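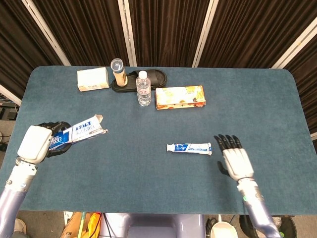

Apprendre une langue, c'est un peu comme déménager dans une maison dont on ne connaît pas encore les pièces. Au début, on se cogne partout ! Moi, je m'appelle Benedicta Dramani, j'apprends le français à des enfants qui parlent déjà autre chose à la maison, et on me demande toujours par où il faut commencer. Je réponds : par ce que tu as sous le nez. Prends un tube de dentifrice couché sur une table, et à côté son carton blanc et bleu, ouvert à un bout. Tu as déjà « le tube », « le carton », « la table », « blanc », « bleu », « ouvert » et même « à côté de ». Avec ça, tu peux fabriquer une vraie phrase, et une phrase, ça se dit à quelqu'un.

Mais comment ça marche, dans ta tête, quand tu apprends un mot nouveau ?

Ton cerveau et ses petits chemins

Imagine une grande prairie avec de l'herbe très haute. La première fois que tu la traverses, c'est pénible, tu avances lentement et derrière toi l'herbe se redresse presque tout de suite. Si tu repasses au même endroit le lendemain, puis encore quelques jours après, un sentier se dessine. Au bout d'un moment, tu peux y courir les yeux fermés (bon, n'essaie pas quand même).

Un mot nouveau, c'est pareil. La première fois, ton cerveau fait passer un petit message entre des cellules qu'on appelle les neurones. Chaque fois que tu retrouves le mot, le passage devient plus facile. Quand tu l'oublies, ce n'est pas grave du tout : l'herbe a un peu repoussé, et il suffit de repasser.

C'est pour ça que je préfère cinq minutes tous les jours à une énorme séance le matin du contrôle. J'ai eu un élève, Wumpini Acheampong, qui voulait avaler 25 mots d'un coup dans la voiture. En arrivant en classe, il lui en restait 3, dont « pamplemousse », parce que ça le faisait rire. On a changé de méthode : quelques mots le soir, les mêmes le matin au petit déjeuner, et on les ressort plus tard dans la semaine. Il en a gardé 19 ! Et toujours « pamplemousse », évidemment.

D'abord les oreilles

Quand tu étais bébé, tu as écouté pendant des mois avant de dire ton premier mot. Personne ne t'a grondé. Dans une nouvelle langue, tu as le droit de faire la même chose. Il y a même des enfants qui ne disent presque rien au début, et puis un jour, hop, ils demandent la balle dans la cour avec une phrase entière.

Écouter, c'est déjà travailler. Chaque langue a sa musique, et ses sons à elle. En français, il y a le « u » de « lune », qui embête énormément de monde. Tu veux l'essayer ? Dis « iiiii » en souriant, et sans bouger la langue, avance les lèvres comme pour siffler. Voilà, tu y es ! Maintenant dis « rue » et « roue », l'un après l'autre. Si tu entends la différence, tes oreilles sont bien réveillées. Si tu ne l'entends pas encore, réécoute quelqu'un qui parle français depuis longtemps, ça vient petit à petit.

Les chansons sont parfaites pour ça, parce qu'elles se répètent sans arrêt et qu'on ne s'en lasse pas trop vite (sauf les parents). J'en ai une sur un escargot qui rate son train, et mes élèves la chantent encore à la récréation au mois de juin.

Et si je me trompe ?

Alors là, je vais te raconter quelque chose. Quand j'ai commencé le français, j'ai voulu dire à ma voisine qu'elle avait de beaux cheveux. J'ai dit qu'elle avait de beaux chevaux. Elle habitait au quatrième étage – pas vraiment la place pour une écurie. Elle a ri, j'ai ri aussi quand elle m'a expliqué, et je n'ai plus jamais confondu les deux.

Une erreur montre que tu as essayé quelque chose. Parfois, elle montre même que tu as très bien réfléchi. Un enfant qui dit « j'ai prendu » a compris qu'on dit « j'ai vendu » et « j'ai rendu », et il a appliqué la règle. Seulement « prendre » fait son malin et donne « j'ai pris ». Les petits Français disent « j'ai prendu » eux aussi, tu sais !

Pourquoi la table et le bureau ?

On me pose cette question à chaque rentrée. En français, tous les noms sont masculins ou féminins, même les objets. Une table n'est pas une fille, un bureau n'est pas un garçon, c'est seulement une façon de ranger les mots, très ancienne, qui nous vient en grande partie du latin. D'autres langues rangent autrement : l'allemand a trois tiroirs, et le turc n'en a pas du tout pour ça.

Mon conseil : n'apprends jamais un nom tout seul. Apprends-le avec son petit mot devant. Pas « chaise », mais « une chaise ». Dans mon cahier, j'écrivais les « un » en vert et les « une » en orange. Choisis les couleurs que tu veux, du moment que tu gardes toujours les mêmes.

Le jeu du pays inventé

Celui-là, je l'adore, et on y joue à 2 ou à toute une classe. On invente un pays. Le nôtre s'appelle Pukurwood, il y fait nuit à midi et les habitants mangent de la soupe froide. Un joueur est le voyageur, il vient d'arriver et il ne connaît rien. L'autre est l'habitant. Le voyageur pose des questions, en français bien sûr : où est la gare ? combien coûte la soupe ? pourquoi fait-il nuit ? L'habitant répond ce qu'il veut, et plus c'est bizarre, mieux c'est.

Si un mot te manque, tu as le droit de mimer, de dessiner, ou de tourner autour. Tu ne connais pas « parapluie » ? Dis « la chose pour la pluie ». Tout le monde comprendra, et l'autre joueur te soufflera peut-être le bon mot. Les adultes qui voyagent font ça tout le temps.

Et la langue de la maison, alors ?

On la garde ! Certains enfants croient qu'il faut la pousser dehors pour faire de la place. Pas du tout, ton cerveau n'est pas une valise. Beaucoup de gens dans le monde parlent deux langues ou davantage, et il leur arrive de les mélanger dans la même phrase sans que rien n'explose. Continue donc à parler la langue de ta grand-mère avec ta grand-mère, demande-lui comment on dit « escargot » chez elle, et apprends-lui « pamplemousse » en échange.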